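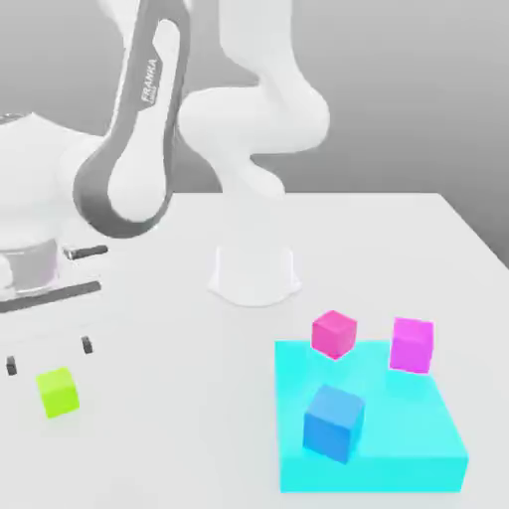 The River Crossing at Ilport

For most of the last century, the town of Ilport depended on a single ferry. The service carried mail, livestock and schoolchildren across the Wovuslow, and it stopped whenever the ice came in.

The bridge that replaced it opened in March after 39 months of construction. It is 227 meters long and carries two lanes of traffic, with a separate path for walkers and cyclists. The town council has kept the old landing as a public garden, and the ticket office now houses a small archive of timetables and freight ledgers.

Residents on the north bank report that the trip to the market takes minutes. Some merchants near the landing have lost trade, and the council has reduced their rents for two years while a new bus stop is built. The final ferry remains moored at the Tsai boatyard, where its hull is being repaired.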